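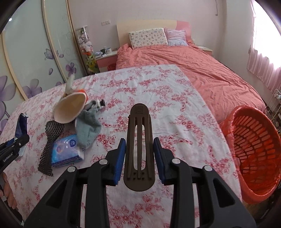

Chapter 6
Planning and Budgeting for Handheld Grippers

After reading this chapter you should be able to list the costs that belong in an equipment plan, tell a purchase price from a cost of ownership, work out how many units a project needs, and write a one-page request that a finance office can approve.

Key terms: unit price, landed cost, wear part, spare ratio, duty hours, useful life, salvage value

6.1 The price on the quote

In January, Yara Akl was asked to prepare a budget for a small group that records people handling household goods with handheld grippers. The recordings would later be used to train robot arms. She had two quotes on her desk by the end of the month. Kuden offered a gripper at $983 per unit, with fingertips and pads included. Cevgate offered a plainer one at $500, with the pads sold separately and shipping charged by weight.

Her manager looked at the two figures and asked why there was anything to discuss. The answer takes up most of this chapter. A unit price tells you what leaves the bank account on the day of the order. It says little about what the group will spend before the work is done.

Start with landed cost, meaning the unit price plus everything needed to get the item to the place of work in usable condition. Shipping, import duty, chargers, carrying cases, mounting hardware and setup time all belong here. Akl asked both sellers for a written list of what came in the box. Cevgate's list was short. Once she added the missing items, the gap between the two quotes was much smaller than it had looked, although Cevgate was still the cheaper of the two.

6.2 Wear parts

A handheld gripper has a few parts that wear much faster than the rest. The pads come first. Ribbed pads hold small plastic pieces well while the ribs are sharp and less well once they are rounded over. Linkage pins and small screws come next. The body and the outer links may last as long as the project does.

For each wear part, the plan should give the price, the expected life in duty hours, and the time it takes to get a replacement. Sellers will usually supply the first figure right away. The second often has to be asked for more than once, and many buyers end up measuring it themselves during a trial. Replacement time is easy to forget. A cheap pad that takes weeks to arrive can stop work on an expensive gripper.

Akl asked for a trial with 2 grippers from each seller and kept a log of pad changes. Cevgate's pads needed changing after 45 duty hours. Kuden's were still in service when the trial ended, so she entered them in the budget at the seller's stated life and marked that figure as untested. Marking it was good practice. A reader of the plan should be able to see which numbers were measured and which were taken on trust.

6.3 How many units?

The number of units depends on how people work. One person may use one gripper, or a gripper in each hand. If tasks call for both hands, the count doubles, and so does the supply of pads. Decide this before asking for quotes — a price break at a higher quantity can change which seller is cheaper.

Then add spares. The spare ratio is the number of spare units divided by the number in daily use. Groups working close to a repair bench can keep it low. Groups working in homes or other outside sites need more, as a broken unit there usually ends the session.

6.4 Costs outside the gripper

Equipment plans often leave out the goods being handled. A group that wants a range of shapes and surfaces will need rigid plastic pieces, soft textiles, wrapped packets, cups and baskets, and it will need to replace some of them. These items are cheap one at a time, but buying, sorting and storing them takes paid hours. Data storage, travel and insurance should each have a line too.

Akl's first draft put all of this under "miscellaneous." The finance office at Ginting, her employer, sent it back. The second draft had a separate line for each, with a name beside it, and was approved with one change to the travel figure. The full draft appears in Section 6.7, next to a leasing offer from Besgate that arrived after the trial.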